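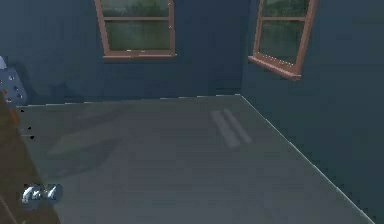

TV News | Streaming
53 shares · 2 comments

Nullmont season 2: your questions, such as we can answer them

Is it really happening?
Flesten says so. Flesten also said December, and December went by without a single episode.

When does it start?
"Soon." We've stopped writing that one down.

How many episodes?
The listing says 15. Season one was sold as 15 too and ended up with fewer — make of that what you will.

Is the original cast back?
Most of them, if you believe the teaser. It runs 30 seconds and the lead speaks once.

Do I need to rewatch season one?
The press notes call this a fresh start. They also call it a direct continuation. I'd skim the finale.

Will there be a third?
Let's see the second.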